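Getarmont G2 Two-Finger Gripper: Service Notice and Replacement Finger Base Kit

2020-11-17
By Şengül Ersoy

The replacement finger base kit for the Getarmont G2 corrects a fault in which the right finger closes late and under reduced force. Units with serial numbers up to 1,441 are affected. Later units shipped with the revised base and need no change.

The fault was reported from the Ametepe test site, where G2 units run household handling tasks at table height. In the first report, the gripper released a filled water tank on the way to a coffee machine. The controller had logged a good grasp. Inspection found that the set screw in the right finger base had backed out by less than one turn. The left finger had carried the part against a right finger that was free to rotate outward under load.

The position encoder sits on the motor side of the linkage and does not register this movement. A loose finger base therefore reads as a normal close, and no error code is raised. Operators should not rely on the grasp status flag until the kit is fitted. 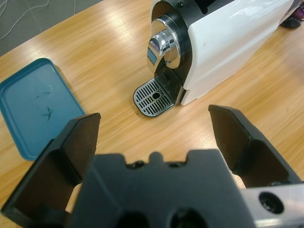

Play in the base is easiest to detect with the fingers fully open. Power down the arm, lock out the supply, and press each fingertip outward by hand. Movement at the tip should not exceed 0.5 mm. If it does, take the gripper out of service. Do not retighten the original screw and continue; units treated this way at Ametepe loosened again within 54 hours of operation.

Bench testing by Flinska reproduced the fault on 876 of the cycles run at full load. At 80 percent of rated grip force the rate dropped but did not reach zero. Reducing the force setting is not accepted as a fix.

Safety

Keep hands clear of the fingers whenever the arm is energized. A finger with a loose base can snap back when the load is released. Do not handle glass, hot liquids or powered appliances with an affected unit. The emergency stop cuts drive power but does not hold the fingers closed, and a held part may drop.

Kit contents

Finger base, right, revised
Finger base, left, revised
Set screws with thread lock patch
Hex key
Torque card

Both bases must be replaced together. The revised parts are slightly deeper, and mixing old and new will put the pads out of parallel. After fitting, run the Cluvness calibration routine, version 3 or later, and repeat the hand check. Thread lock reaches full strength after 24 hours at room temperature.

The kit is supplied free of charge for affected serial numbers. Orders placed before the end of December ship from the Flinska warehouse. Quote the serial number from the plate on the wrist flange and return the old bases in the same packaging.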